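Search the archive
Enter keywords
Go

Subject: Re: [refurb] Dell tower, worth stripping down?
From: Asuka Imai

Daithí Costello wrote:
> Has anyone on the list opened up one of these older Dell
> towers? I've got 3 from the Plakthorpe clear-out and I'm
> wondering if they're worth the bother or if I should just
> pull the drives and send the rest to Ukden.

Oh, please don't send them off yet! I love working on these. Lay the tower flat, take the side panel off, and you can get at the board, the drive cage and the power supply without skinning your knuckles. And the blue plastic! Dell is so good about coloring the bits you're meant to grab.

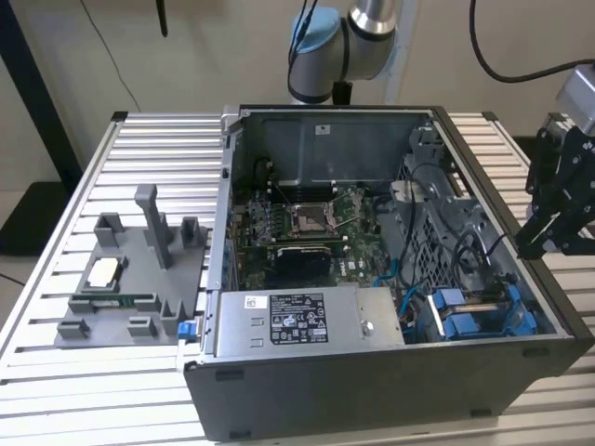
My favorite part is still the processor. Lever up, bracket open, chip straight down into the socket – no pushing at all – and then the lever goes back over. I've done more than 9 of them and I still hold my breath every time.

Memory next, and do push harder than feels polite. Both ends should click. If you need sticks, I have 6 spare from the Drivholm batch, though I haven't tested 2 of them.

Which models are yours, Daithí? And do they still have their drive carriers? Those are a pain to find on their own.

Asuka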